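Plurkard Wipe: data card and collection rules

Version date: December 6, 2022
Maintainer: Ismail Ait Brahim
Status: in use at both collection sites (Astura, Bamis)

Scope

Plurkard Wipe is a set of teleoperated table-cleaning episodes. It holds 877 episodes from 14 operators. Each episode covers one spill, one cloth and one tabletop. This card states what is in the set and the rules an episode has to meet before it is merged. Sites that want to contribute should read the rules first and the field list second.

The rules apply to new episodes only. Anything collected under the older Woo protocol keeps its original labels and carries protocol = woo in the metadata. Do not relabel Woo episodes by hand.

Layout

episodes/ one folder per episode, numbered from 0
meta/episodes.csv one row per episode
meta/operators.csv operator codes, no names
rejects/ episodes that failed review, kept with a reason code

Video is stored per camera. Joint states and gripper commands are stored in a single table per episode and share a clock with the video. Episodes longer than 500 steps are rejected with code LONG.

Start state

An episode starts with the arm parked out of view of the fixed camera, the spill placed and the cloth on the table. The first stored image has to show all of the spill and all of the cloth. There must be bare table between the two, so that the reach, the grasp and the first contact with the spill can be segmented separately.
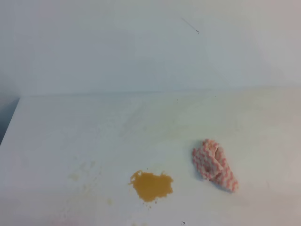 Residue is the most common source of disagreement between reviewers, and the rules for it changed in this version. The target is the spill placed for the current episode. Marks already on the table are background, and they are recorded in the field prior_residue as none, faint or heavy. A pale, blotchy patch such as the one to the left of the orange-brown spill is coded faint. It is not part of the target, and an operator who leaves it alone loses nothing in scoring. Light streaks and scuffs on the tabletop do not count as residue and are not coded. If old residue touches the outline of the new spill, the start state is invalid and the table has to be cleaned by hand before recording.

Small droplets just outside the main outline belong to the target. Reviewers missed these often enough in the Woo set that success rates from the two protocols should not be compared directly.

Placement rules

1. Place the spill in the lower half of the fixed camera view. Vary its position between episodes.
2. Do not smooth the outline. Lobes and tails are wanted.
3. Drop the cloth from the hand and leave it as it lands. Folded cloths go in a separate task.
4. Cloths may be plain or patterned. Record cloth_pattern for every episode.
5. Use food-safe liquids and pastes only. Keep them away from the arm base and all connectors.
6. Change the cloth after 40 episodes, or sooner if it leaves color on a clean table.

Safety

One person operates and one person stands at the stop button. The person at the stop button does not place spills. Nobody reaches into the workspace until the arm is parked and the enable light is off - this includes quick fixes to the cloth. Floor spills are cleaned up before the next episode starts.

Success labels

success = 1: no target material visible in the last image, cloth released on the table, arm parked
success = 0: anything else

There is no partial label. Reviewers work from the last image and may step back through the video if the cloth covers the spill location. An episode where the cloth ends on top of the spill location is labeled 0 - lifting it by hand to check is not allowed.

Known limits

Lighting is not controlled at Bamis, and wall tone shifts across the day. Pale liquids on white tabletops are underrepresented. Left-handed operators are not marked in the operator file. The prior_residue field is empty for all Woo episodes and should be read as unknown.

Changes to these rules go through the maintainer and take effect with the next version number.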